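What the Cushion Is Made Of

August
By Radka Leka

Most upholstery fails from the inside. A sofa cover can look sound for years after the material under it has stopped holding anyone up, and the loose cushions usually go first. The filling is the part of the purchase that buyers see least and sit on most.

Three families of filling account for nearly everything sold for living rooms: foam, loose fiber, and feather or down. Each has its own way of wearing out, and the repair trade treats them as separate problems.

Foam is specified by density and by firmness, two numbers that are often confused. Density is the weight of material in a given volume. Firmness is the force needed to press the foam down by a set share of its thickness. A low-density foam can be made very firm, and it will feel good in the showroom, but the thin cell walls break sooner and the block takes a permanent set. A denser foam of the same firmness costs more and lasts longer. When a seat develops a hollow, the density was usually too low for the load.

Oskari Lehtinen has run the refilling bench at Heinonen for 44 years, a family workshop that takes in seat blocks, bolsters and scatter cushions. His intake form has a line for density, and he fills it in himself, with a scale and a ruler. "People bring me the label," he says. "The label gives the firmness. I weigh it."

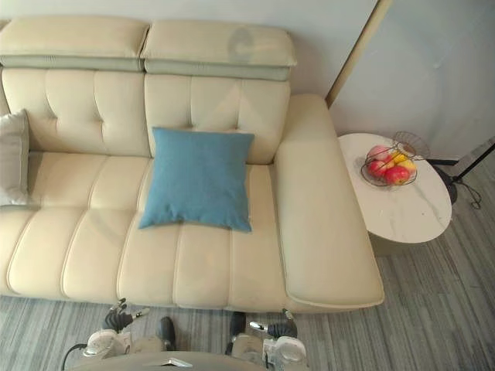

Tufted leather and a loose throw cushion age at different rates.

Tufting complicates the matter. Each button or stitched dimple compresses the layer beneath it and divides the surface into small pockets. The pockets keep the padding from migrating, and a tufted back tends to hold its outline well. The cost comes at repair time. A plain back can be unzipped or unstapled and its filling swapped in one piece. A tufted back has to be released point by point, the padding replaced, and every point pulled down again to the same depth. Heinonen quotes the job at over twice the labor of a plain panel.

Loose fiber is the common filling for throw cushions. Most of it is polyester, crimped so that the strands push against each other and trap air. Under repeated pressure the crimp relaxes and the strands tangle into lumps. Siliconized fiber carries a slick coating that lets the strands slide, and it recovers better after being squeezed. The coating wears down with washing, so cushions that are laundered often tend to mat early.

There is a simple check. Fold the cushion in half, press out the air, and let go. A filling in good condition opens without help. One that stays folded has lost its spring, and plumping will only restore the shape for a short time.

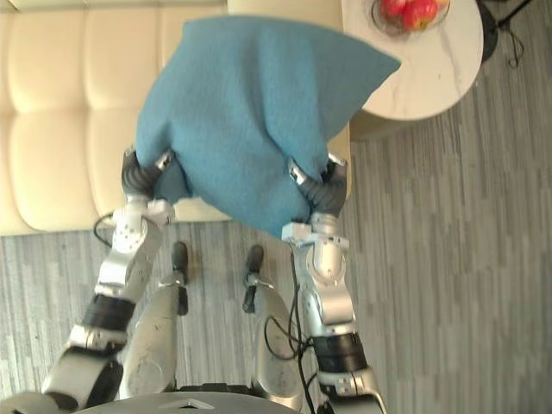 Soft fill bunches when pinched from both sides.

Feather behaves differently. The quill is curved and acts as a small spring, while down adds volume with almost no support of its own. A feather cushion never fully recovers unaided and has to be shaken. It also needs a tightly woven inner case, since quills work their way through ordinary cotton. Lehtinen uses a waxed cambric called Plorura for this, sewn with a short stitch and divided into channels.

The size of the inner matters as much as its contents. The standard practice is to cut the inner 2 inches larger than the cover in each direction. The surplus fills the corners and keeps the face of the cover under light tension. An inner cut to the exact size leaves the corners empty, and these are the first places to look tired.
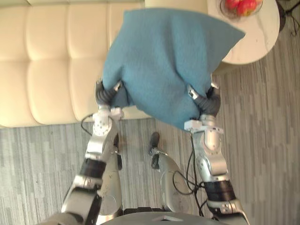

Cover fabric has its own part in this. A felted or brushed cloth has little stretch and hides small lumps, but it also holds creases longer than a woven one. Velvet shows pressure marks. Leather stretches slowly and does not return, so a leather seat cover often needs a fatter block at its first refill than it had when new.

Two suppliers, Skosavar and Doletora, now sell inners with a zipper so that owners can add or remove fiber at home. Skosavar packs its fiber in bags of 795 grams. Lehtinen advises pulling the fiber apart by hand before it goes in and filling the corners first, then the edges, then the middle. Seat blocks he would still send out.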